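Subject: Re: [ramska-golf] Winter league and the Latport trip

Eetu Vuorinen wrote on 6th November:

> Are we still playing Latport in February? Last I heard they wanted to
> move us to the short course. Also, is the entry fee going up again?

Hi Eetu, hi all,

Yes, we're still on! I called Latport this morning and they've given us the full course after all – no short course, thank goodness. They can take up to 24 of us if we don't mind going off both tees, and I said that was fine (I hope it is). The 5th is the hole everybody remembers, 142 yards over the pond, and they've rebuilt the green so it slopes even more toward the water. I can't wait, and I'll probably lose three balls there again.
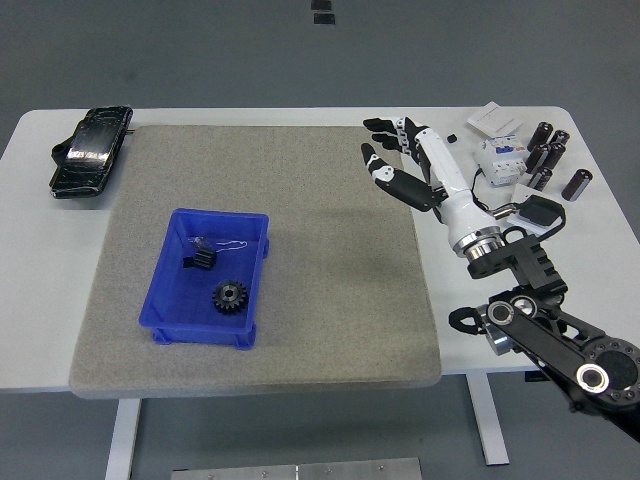
Blue tray on the gray mat, black gear at lower right.

The fee stays where it was. Lunch is extra this year, around 10 dollars, and you pay for it at the bar.

Now the winter league. We have five pairs signed up and I'd love a few more. Yadav's is letting us use the indoor range again when the ground is frozen, so there's really no excuse – bring your own clubs, they supply the balls. If you've got a handicap from Plillex, send me that one and I'll convert it.
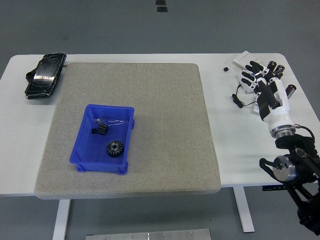 Still to sort out

Rides to Latport. I have room for two plus bags. Who else is driving?

Scorecards. Please sign them this time, both of you!

See you at the range,
R.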